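Ticket 1790: Rubber bands missing from supply table
Status: Closed
Opened by: Heather Rewi
Assigned to: Alby Rutherford
Site: Clatenstead, bench room

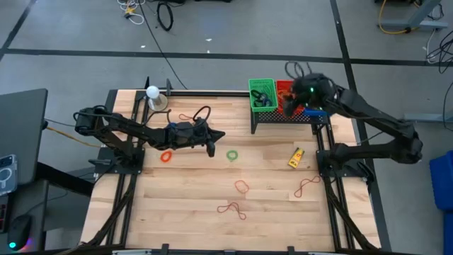 Attachment 1: table with loose bands, baskets on the rear shelf

Heather Rewi
Order 576 came up short of rubber bands again. Packing had to use tape on the last bundles. We bought a new bag in March and I can't find it. There are bands lying loose on the wood, a red one and an orange one among them, and a small yellow box. Should those be put away, and where?

Alby Rutherford
Loose bands go in the red basket. The green one is for cables, and there's a coiled one in it now, so please leave that basket alone. Check any band for cracks before it goes back. Stretch it once. If it stays long, throw it out.

Heather Rewi
Done. Three were cracked and went in the trash. Still no new bag. The yellow box had no bands in it.

Alby Rutherford
Huia had the bag in the Oltovley cupboard, second shelf, behind the labels. Shelf 16 on the stock list is wrong. I'll change it.

Huia Fairweather
Sorry, that was me. Bag is back with the other packing supplies.

Alby Rutherford
Stock list updated. Closing. Reopen if the next order runs short.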